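Seema Pathak vive con un dispositivo de asistencia ventricular desde julio y me recibió en su cocina de Wodley para hablar de las baterías. «De día no pienso mucho en ellas», me dijo. «De noche me conecto a la corriente y ahí empieza la preocupación.»

En el hospital de Clatasham le recomendaron avisar a la compañía eléctrica, y ella lo hizo la misma semana. También lleva siempre el controlador de repuesto - incluso para ir al buzón. «Una vez lo olvidé y volví después de 200 metros.»

Le pregunté por los viajes. Prefiere el tren, con las baterías en el bolso de mano.

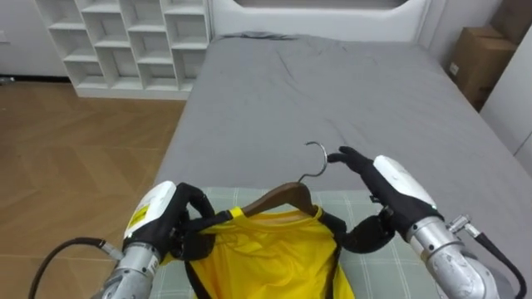
Alness escribió que en su caso viaja en coche y lleva el cargador en el asiento de al lado, nunca en el maletero.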